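This website uses cookies to remember your settings. Accept | Find out more

How a robot practises inside a computer
By the Doden Young Science team, March

Have you ever practised something in your head before doing it for real – a dance, perhaps, or a tricky bit of football? Robots can do something rather like that, and the people at the Stemer lab in Nollport have been finding out how well it works.

Their robot is called Imai, and it is learning to handle wooden pieces. A real arm is slow and costs a lot to mend, so the first lessons happen in a simulation, a pretend world made by a computer. It is a bit like a video game, with its own floor and its own shadows, and an arm that can bump into things all day long without getting a scratch.

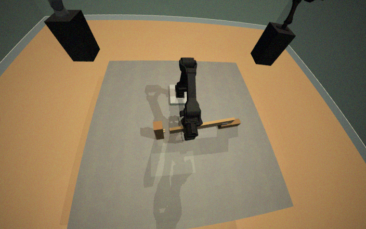
Every try teaches the program a little. If the fingers close too soon, it changes its plan by a tiny amount and has another go, and then another, and so on for over 1258 goes (imagine doing your spellings that many times!). The team also change the pretend world now and then, making the light brighter or the wood heavier, so that Imai doesn't get used to just one sort of day.

Then came the real test, with a real arm and real wood. Imai had 72 turns at each of 2 jobs, and it did better at picking up than at fitting pieces together. Fitting is fiddly, as you'll know if you've ever built a model, and the team are still working on that part.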